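The Quiet Half of the Kitchen

By the time Nour Smadi had found somewhere to hang her coat, the arm was already at its table, and Wissam Srour was already standing with his back to it. He had washed and laid up for the canteen at Fiore for thirty-three years, and he dried a cup the way other people stroke a cat.

"It's only learning," said Nour, who had been sent down from the office to be encouraging and had brought biscuits to help. The practice table had been set out like a very small home, with corn on a woven plate, mugs on their tree and two plates in the rack, and over it all leaned that long white arm.

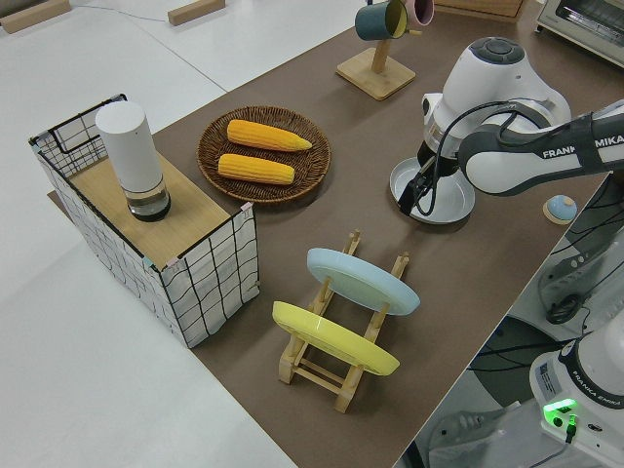
Jabari thought the learning was the trouble. Nobody had ever given him a table of his own to learn on, he said, they had given him a wet apron and the Friday fish pans, and if the thing was to have his shifts it might at least have his burns as well.

Nour ate one of her own biscuits, which she hadn't meant to do, and said that no one was losing shifts. The letter from Barkomov said so. It said the staff would be "freed for warmer duties", and Wissam, who had read it on the bus and again in bed, wanted to know what was warmer than a sink.

Still, he turned round in the end. He watched the gripper settle over the dish, and his own hand, down by his side, opened a little and closed again. 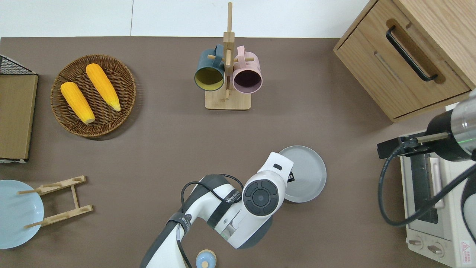
Plates first, as Wissam had always taught it.

"It's coming at it too square," he said. "You want to come in from the side, like you're asking."

Jin-sol Bae looked up from her laptop, and I believe that was the first time that morning anyone had spoken to her about the work and left out the money. She asked him to show her. He did, with a saucer, and then he did it again more slowly, grumbling all the while, and she wrote down every word of it, even the grumbling.

They moved on to the little wooden block after that, and Jabari came over too (only for the biscuits, he said).

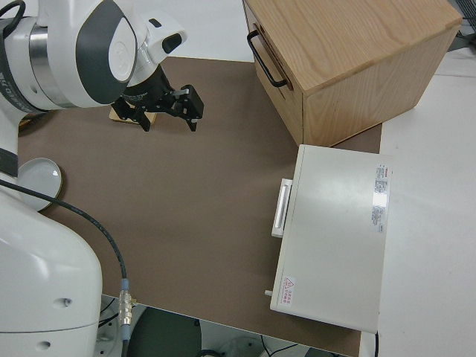 What Wissam Did in July

He kept his apron, for a start. He had a stool by the practice table and a badge with TEACHER on it, which he wore inside his pocket, and on most afternoons he still went through to the sink and washed two cups by hand, one for himself and one for Jin-sol.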